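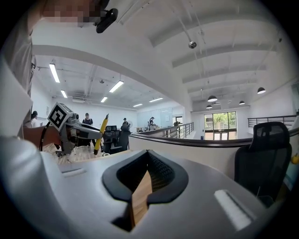 Figura 1. Pinza manual sujetando un cúter amarillo, punto 2 del orden del día.

Acta de la reunión de seguimiento, proyecto Hudine
Miércoles, 16:00. Preside: Shazia Afridi. Asisten: Trikico, Abugri y Dullmont, un representante por empresa.

1. Acta anterior. Aprobada sin cambios.

2. Manejo de herramientas de corte. Trikico informa de 2.366 demostraciones registradas con pinza manual, repartidas en 4 tareas: abrir cajas, recoger mesa, doblar paños y clasificar tornillería. Considera suficiente el volumen para las dos primeras. Abugri discrepa: en su taller el brazo completó sin ayuda 53 de cada cien aperturas de caja, y el fallo habitual es el giro del mango durante el corte. Se acuerda no autorizar hoja expuesta en autónomo.

3. Tareas domésticas. Dullmont expone que el doblado de paños requiere unos 20 minutos por cesta y no lo da por apto para vivienda. Recoger mesa: apto solo con vajilla rígida. Afridi pide separar en los informes los ciclos asistidos de los autónomos.

4. Acuerdos.
Trikico: revisar la fuerza de cierre en mangos estrechos.
Abugri: repetir el ensayo de cajas con cartón de doble canal.
Dullmont: entregar el protocolo de paños en mayo.

5. Ruegos y preguntas. Queda pendiente la cobertura del seguro en planta.

Se levanta la sesión a las 17:25.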